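Haushaltsroboter – wann kann man sowas endlich kaufen?
Forum > Technik & Alltag > Automatisierung
Seite 1 von 1

kellerkind_77
23/02/2018, 19:42
Moin zusammen, kurze Frage in die Runde. Meine Mutter (kann nicht mehr lang stehen) fragt mich jetzt zum dritten Mal, ob es nicht bald was gibt, das ihr die Küche macht. Spülmaschine einräumen, Essen warm machen, Tisch abwischen. Saugroboter hat sie, läuft super. Aber was ist mit Armen? In den Videos klappt das doch alles. Budget wär bis 2.000 Euro. Unrealistisch?

Zirno
Ja. Unrealistisch. Für 2.000 kriegst du einen Bastelarm, der hebt 200 Gramm und zittert dabei. Eine volle Suppenschüssel kannst du vergessen.

mopsfidel
@Zirno naja. Kommt drauf an was man will. Mein Schwager hat bei Kabbaj in der Halle so einen Arm stehen, der packt den ganzen Tag Teile von A nach B. Ohne Pause, ohne Meckern. Warum soll das mit Tellern nicht gehen?

Zirno
Weil die Teile immer gleich liegen. Immer. Stell ihm die Kiste eine Handbreit weiter links und er greift ins Leere. Küche ist jeden Tag anders. Glas, Plastik, nass, fettig, Löffel steckt noch drin.

Grete_aus_L
Hab beruflich mit sowas zu tun (Montage, keine Forschung). Muss Zirno recht geben, leider. Greifen an sich ist gar nicht das Schlimme. Schlimm sind Türen. Schubladen, Klappen, alles mit Scharnier. Der Griff läuft auf einem Bogen, der Arm muss genau mit, sonst verkantet es oder er schiebt das ganze Gerät über den Tisch. Haben wir einen halben April lang an einer einzigen Klappe gesessen. Eine Klappe!!

mopsfidel
Ok aber das ist doch Software. Das wird doch jedes Jahr besser.

Grete_aus_L
Wird es auch. Sag ja nicht nie. Sag nur nicht jetzt und nicht für die Mutter vom Kellerkind.

plumcombe
Ich seh das anders. Ihr redet immer vom Alleskönner. Braucht kein Mensch. Ein Gerät, das EINE Sache kann, z.B. Schüssel rein, Klappe zu, Knopf drehen, Schüssel raus – das wär für viele Leute schon die halbe Miete. Meine Nachbarin, Frau Dumlao, hat nach dem Schlaganfall nur noch die linke Hand richtig. Für die ist der Backofen das Problem, nicht der Rest. Die würd auch fünf Minuten warten bis das Ding fertig ist mit Überlegen.

kellerkind_77
Genau sowas mein ich. Langsam ist egal. Sie guckt eh Fernsehen dabei.

Zirno
Langsam ist egal bis er die heiße Schüssel fallen lässt. Wer haftet dann? Und bei 19 von 20 Mal klappt es, klingt toll, heisst aber alle paar Wochen Suppe auf dem Boden. Oder auf Mutti.

plumcombe
Menschen lassen auch Schüsseln fallen. Ich gestern erst.

Zirno
Du wischst danach aber auf.

Grete_aus_L
Lol. Aber der Punkt mit dem Aufwischen ist ernst gemeint, oder? Bei uns in der Halle genau das. Die Maschine macht den Normalfall und für den Rest steht einer daneben. Zuhause steht halt keiner daneben, sonst bräuchte man das Ding nicht.

mopsfidel
Dann bau ich die Küche eben für den Roboter um. Feste Plätze, immer dieselbe Schüssel, Griffe die er kennt. Fertig.

Zirno
Dann hast du eine Fabrik mit Kühlschrank. Viel Spaß deiner Mutter das zu erklären.

kellerkind_77
Sie ist nicht mopsfidels Mutter sondern meine ;) und sie stellt alles jeden Tag woanders hin, das wird nix.

adel_ah
Bin spät dran, war arbeiten. Adel Abdel Hamid hier, manche kennen mich noch aus dem alten Grosulwood-Forum. Ich häng seit einer Weile genau an dem Thema, Minibackofen mit Klappe unten, Arm mit Fingerhand, Schüsseln. Also Praxis und nicht Video. Mein Stand: plumcombe hat recht mit der einen Aufgabe, Zirno hat recht mit dem Rest. Klappe auf geht inzwischen meistens. Rausholen ist das Elend. Schüssel steht auf dem Gitterrost, wenig Luft nach oben, und die Hand ist selber ziemlich dick. Drehknöpfe hab ich noch gar nicht angefangen, da graut mir vor. Wenn man 30 Anläufe am Stück macht, sieht man auch erst, wie oft es knapp war.
@kellerkind: kauf deiner Mutter einen höheren Hocker und einen Ofen auf Arbeitshöhe. Kein Witz. Den Arm dann in ein paar Jahren, ich meld mich hier wenn die Schüssel zuverlässig rauskommt – bis dahin wird weiter geübt.

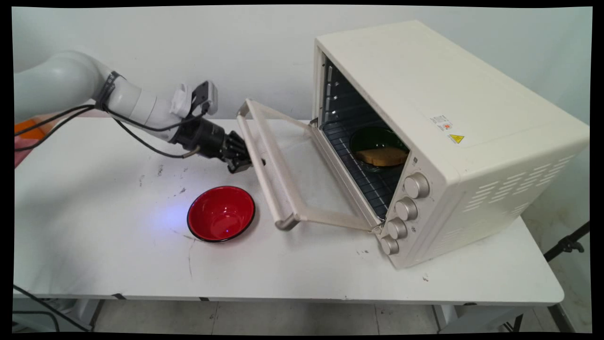

Ach so und weil vorhin gefragt wurde wegen Spülmaschine: hab ich nicht probiert, kann ich also nix zu sagen. Besteckkorb stell ich mir übel vor. Wer da was hat, gern PN.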